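Florby Knit Room: Gallery
Winter woolens, sorted in August
by Sieglinde Tiedemann

Welcome to the August page, dear readers, and yes, I know what the weather is doing outside. Every summer I tell myself that the knits can wait until fall, and every summer I end up with the trunk open in the hottest week of the year, because that is when the upstairs room at Florby is free and I can leave things lying out for days on end without anybody needing the table for supper. If you have been with us for a while you will remember last year's page, which was mostly mittens. There are fewer mittens this time (they went to Sieglinde Fuchs, my fellow Sieglinde, and she has promised to find the missing halves) and a good deal more of the big soft things that take up all the space.

For anybody new, the knit room is simply a place where families from the Stisholm end of town drop off warm clothes that have been outgrown, and other families come and pick them out again before the cold sets in. We ask nothing for them. We do like to have them looked over first, and that is the part I enjoy, even if it takes me twice as long as it should. I stop for every pattern. I hold things up to the window. I think about who might wear them, and then I forget which pile I was working on.

The way I go about it is nothing clever. Everything comes out of the bag and onto the table, just as it falls, and I leave it in its heap for a minute and feel through it with both hands. You find out a lot that way, more than you do by looking: a thin elbow, a stiff patch where jam has been, a tissue that went through the wash. Then I turn it inside out and check the seams, and only after that does it get folded. Sleeves in, sides in, bottom up. Thick knits I fold just the once more, or they won't sit flat on the shelf and the whole stack leans over like a tired uncle.

A few of you wrote to ask about washing. We use the Frerichs wool soap from the little shop by the bus stop, one capful to a basin of cool water, and we dry everything flat on towels. Please don't hang them! I once hung up a cardigan by the shoulders and it came down long enough for my husband. If something has gone a bit fuzzy from wear, leave it be. The fuzz doesn't bother anyone, and I rather like it on children's things.

Printed knits need a little more patience. The white can crack if it is folded sharply across the middle, so I fold with the print facing out and try to keep the crease well away from it. Mrs. Stirnov, who taught me this, puts a sheet of tissue paper behind the design too, and her stacks always look better than mine.

Pickup starts again on Sunday, from ten in the morning until the coffee runs out. Bring a bag if you have one. If you see a favorite on this page, send me a note and I will put it aside with your name pinned to it, although I can't hold things past the end of the month.
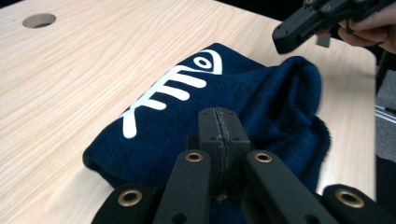
3 min read

Navy knit with the fish skeleton, still in its heap and waiting for its turn to be folded. I am terribly fond of this one, with that round eye and the fat white ribs running down to the tail, and I suspect there will be more than one small person asking for it. Lovely deep blue, nice and fuzzy. It goes on the shelf by the door with the other thick ones.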